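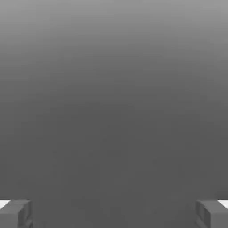 Bheki Hendricks wants to know whether anyone at Clandgate intends to ask the packers before the second cell goes in, or whether we'll be finding out from the roster again. He left that on the first draft of this card, under the heading "Intended use", and it has stayed in the review notes ever since. The answer at the time of writing is that they have been asked, once, in December, at ten to six in the morning, by someone holding a clipboard. Bheki considers this a partial answer.

Clandgate returns bench: simulated grasp set
README and data card

What it is

Simulated pick attempts for the two-finger gripper on the returns bench at the Clandgate warehouse. The view is from the wrist, looking out between the fingers. Every episode comes from the Ellia simulator and was used to train the controller we call Swanepoel, after the street the old depot was on. There is no deeper meaning. The naming meeting ran over and people had buses to catch.

The set holds 3,331 episodes. Each one is a single attempt with a start state, a run of wrist-view frames, the finger positions, and a result of held, dropped or nothing. "Nothing" means the fingers closed on air. It's a legitimate result and we kept all of them, including the ones from the first month, when it was more or less the house style.

What the job was before

Returns come in by the cage. A packer opens the bag, works out what's in it, decides whether it can be sold again, and puts it in one of 8 tubs. The deciding takes a second or two if you know the stock. The lifting takes the rest of the shift.

The plan was to automate the lifting and leave the deciding to people. What we've got is a cell that lifts most things, a packer who stands beside it deciding, and the same packer lifting whatever the cell won't. The cell won't lift single socks, anything in clear film, or a belt that has come unrolled. It'll have a go at a belt. Please don't let it.

What has changed for the people on the bench

Wrists and shoulders are better off. That was the point and it has mostly worked. Lesego Mkhize has asked that this be written down somewhere before the complaints, so it's been written down.

The pace belongs to the cell now. A person slows down after lunch and speeds up before home time, and the bench used to bend to suit. The cell does neither. Packers can hold it with the yellow pedal, but each hold is logged, and for the first few weeks the log went to the shift office with names on it. It no longer has names on it. If you're deploying this anywhere else, start there.

Conversation has gone down. Two people on a bench talk. One person and a cell is a different sort of morning, and the fans are loud. We moved the cell so it faces the next bench along, and that helped more than the software update that went in at the same time and got the credit.

There's a new job called cell lead. It was described in the proposal as an upskilling opportunity. In practice it's the person who knows which cable to wiggle. It has come with a pay step since the second quarter, after some correspondence.

Nobody lost a position when the first cell went in. Three casual contracts weren't renewed when they ran out, and the proposal counts that as the same thing. This card doesn't.

How the data was made

Motevero supplied the gripper model, and our team built the bench and the stock to go with it. Items were dropped into the tub at random, the gripper was placed above them, and the attempt was run to the end. Lighting was varied a bit. The colour of the stock was varied a lot, with the result that the early controller was excellent at orange.

Rendered frames can be very plain. Some have nothing in view but grey surface and the gripper's own fingers, and these are meant to be in the set. A controller that has never seen an empty view will find something in it to pick up, as ours did for most of a fortnight.

A further 200 attempts were recorded on the real bench and held back for testing. They aren't included in this release. They have people's forearms in them, and the owners of the forearms weren't asked in a way we'd be comfortable defending.

Labels

Results were labelled by the simulator. A sample was checked by packers on paid time, away from the bench, with tea. They disagreed with the simulator most often on "held". The simulator is happy if the item is off the surface and between the fingers. The packers wanted to know if it would still be there by the time it got to the tub. We changed the rule to theirs and the controller got better at the job, though its score went down. Both numbers were reported upstairs. One of them was put on a slide.

Known problems

Soft goods are too stiff. A simulated jumper has the manners of a phone book.

Banding in the lighter greys. It's a rendering matter and we've stopped looking at it.

No hands anywhere. On the real bench a packer's hand is near the tub for much of the shift, and nothing in this set teaches the controller what to do about that. The light curtain deals with it. Don't use this data to argue for removing the light curtain. Somebody has tried.

Not to be used for

Setting pick rates for people. Estimating headcount. Comparing one packer with another, or a packer with the cell. The cell does not stop to read the note a customer has tucked in with a return, and the packers do, and some of those notes say there is broken glass in the bag.

Changes

Version 3 drops the duplicated sock episodes, applies the packers' rule for "held", and fixes the colour range. Hold events have been taken out altogether.

Still open: Bheki's question at the top. Lesego has booked the canteen for the afternoon shift change so it can be asked properly, with the drawings for the second cell on the table and nothing signed yet. Bring a chair from upstairs, there are never enough.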